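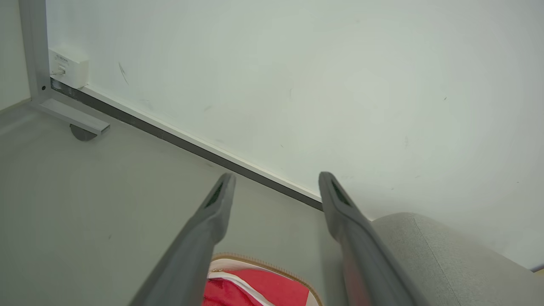
Fig. 4: Red and white fabric bag

4. Setting up your first collection

Okay, you've got Skandeck installed and you've picked a name for your library. Now for the part I really like, which is putting a book of short stories into it. Most reading trackers treat a collection as one lump, so you end up with a single star rating for a book where you adored two stories and skipped the rest. I wrote Skandeck because that drove me up the wall.

I'll use Larasati Tjoa's Arnitz as my sample book all the way through, mostly because it was sitting on my desk. It has 21 stories, some of them barely a page long.

1. Open the Library tab and choose New Collection. (If you only see New Novel, you're still in the basic view. Go to Settings, then Shelves, and tick Short Fiction.)

2. Type in the title and author. Leave the ISBN blank if your copy is old or secondhand – the program doesn't mind.

3. Choose Add Contents and type the story titles in the order they're printed, one per line. You can paste them in from a publisher's web page too, but check for stray page numbers first.

4. Press Save Contents. Each story now has its own card, with room for a rating, a date and your notes.

Note: A story card holds up to 546 characters in the short notes box. If you're a rambler like me, click the little arrow and you'll get the long box, which has no limit.

5. Go through the cards and fill in the Type field. I use "story", "linked story" and "novella", but you can make up your own labels. Linked stories get a coloured bar down the side so you can see which ones share characters.

Caution: Don't change the order of the contents after you've started rating. The ratings stay with their position in the list, so your five stars for the lovely one about the ferry could land on the one you hated. Burgi Bachmann found this bug for me and I'm hoping to have it sorted in June. Until then, make a backup copy before you move anything.

4.1 Stories that turn up in more than one book

This happens all the time with anthologies. My favourite story from Arnitz, "Wibisono", is also in the Numasen anthology, and I didn't want to log it as two separate reads.

1. Open the card for the story in the first book.

2. Choose Link to Another Card and start typing the title. Matches show up once you've typed three letters.

3. Pick the right one and choose Same Text. If the author revised it between books, choose Different Version instead and both cards will keep their own notes.

Note: Linked cards count as one story in your yearly total. I had 70 on my list last year and lost 8 of them once I'd linked everything up, so brace yourself!

4.2 Rating the whole book

You can leave this alone and Skandeck will work out an average from the cards. I usually override it, because a great collection can have a couple of duds in it and I don't want them dragging the rest down. Click the average, type your own number and press Enter. To go back to the average, clear the box and press Enter again.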